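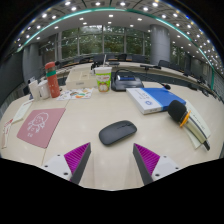

Room 413 at the Torkthorpe office now follows the same table rules as the smaller meeting rooms. Notes from the Skoltier project sessions showed that most delays at the start of a meeting came from the table itself: a mouse under a handout, a microphone nobody had switched over, papers from the previous group.

## What stays on the table

- The wireless mouse. It goes back to the middle of the table, clear of paper, and is switched off after the last meeting of the day.
- The desktop microphone units. Leave the base where it stands and move the gooseneck only.
- The handheld microphone. Lay it flat, foam end away from cups. Spare batteries are in the Lougher cabinet, drawer 4.

## What goes

Folders, booklets and loose sheets leave with the group that brought them. Anything still there at 6 p.m. is sent to the Avinley mail desk and kept until Sunday. Cups and lidded pots may stay during a meeting – set them behind the papers, a hand's width from any microphone base.

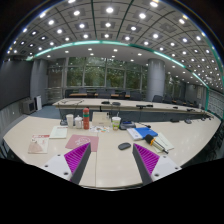 ## Printing for meetings

Last month the room produced some 200 leftover sheets. Please print for confirmed attendees only. Jobs over 100 pages go through the Avinley print queue, which closes at noon.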